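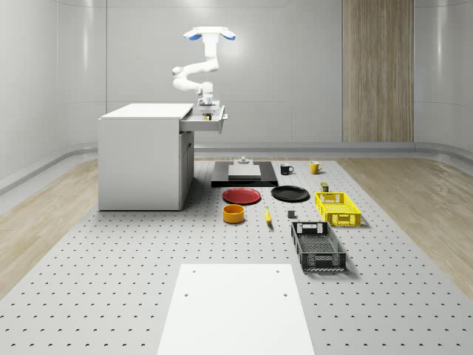
Workshop Notes / Rating

December 21, 2019

Went back to the hail deductible problem on the Bellard homeowner book. Pulled the same 40 policies as last time and ran them through Mekari with the new roof-age table loaded. 26 came back matching the hand-rated premium to the dollar. The other 14 did not.

Sorted the 14 by form type first and got nothing useful. Sorted them by effective date and it was plain enough. Every one renewed in August, and every one has a percentage deductible for wind and hail with a flat deductible for everything else. Mekari is reading the flat amount and applying it to both. The percentage is in the record, in the right field, and it prints correctly on the declarations page. It just doesn't reach the rating step.

Checked one by hand to be sure. Dwelling limit changed at renewal, percentage stayed the same, so the wind and hail deductible should have gone up with the limit. The worksheet still shows $3,000, the flat figure. Premium comes out too high as a result. The insured is being charged for a lower deductible than the one on the policy.

Tried three things:

1. Re-keyed the percentage and saved. No change.
2. Cleared the flat deductible, saved, put it back. Premium came out right, then went wrong again after the record was closed and reopened.
3. Copied the policy to a new quote with the same values. Rated correctly and stayed correct.

So the table is fine and the factors are fine. Something in the renewal copy is carrying the old deductible code along with it. I would like to see the code list before guessing further. Copying to a new quote is not a fix we can use on live policies – it drops the prior-loss history and the mortgagee.

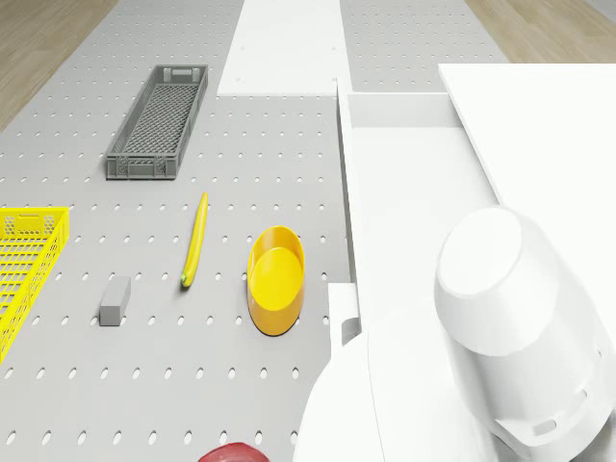 Perforated tabletop with the gray crate, yellow crate at the left.

Roof age: separate matter, but noting it while I have the file open. The Zawadzka inspection sheets give the year of the last full replacement. Our application asks for "year roof updated," and people put down the year they had a few shingles patched. Two of the Sernport addresses differ between the two sources. I used the inspection year for both. Whoever picks this up should do the same, and write the source next to the year.

Did not get to the detached garages. The worksheet has a line for them, but I haven't checked whether wind and hail applies to other structures under the same deductible or its own. Form wording reads as one deductible per occurrence. Rating page isn't clear.

To do:
– ask for the deductible code list
– rerun the 14 with the code corrected by hand
– hold the corrected premiums, no endorsements out until the rerun matches
– garages

Worksheets are in the Bellard folder under hail, second tab. First tab is the old run, leave it alone.

2 comments | 0 shares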